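Before the robot, the budget

By Bushra Bukhari
May 19, 2022

When Lukian Bilyk asked his board for money to buy a mobile robot with an arm, he wanted one machine. He came out of the meeting with a budget for software and a promise to talk again in October.

Bilyk plans equipment at Kushnir, a company that runs serviced flats for older guests. The robot should one day clear the tables. For now it works only in a simulated flat, made by a small studio called Lerkar.
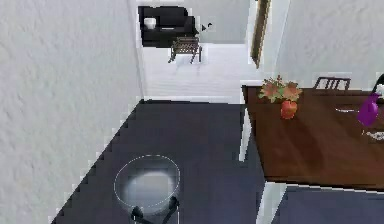
The simulated flat: dining table at right, living area behind.

The first price he received was for the robot alone. Training, spare parts and insurance added 40 per cent - a sum which he had not planned. "I was a little ashamed," he says. "I had compared nine offers and all of them were silent on this."
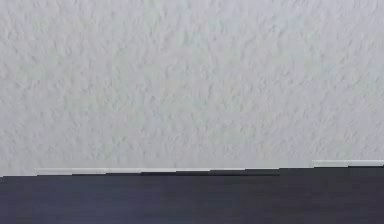 Render: Lerkar

Vitalii Hordiienko, who advises buyers at Pronero, asks his clients to pay for simulation first. Kushnir ordered 100 test runs, and these took 11 days. Even plain walls and floors must be modelled, and that work is on the invoice too. 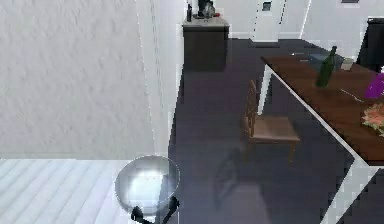

Gripper fingers and a clear, rounded object, with the dining table beyond.

Bilyk now keeps a separate line for grippers in his plan, and he has asked Navell for a rental price for the arm. The answer has not come yet. If it is late, he will go to the October meeting with the purchase price only.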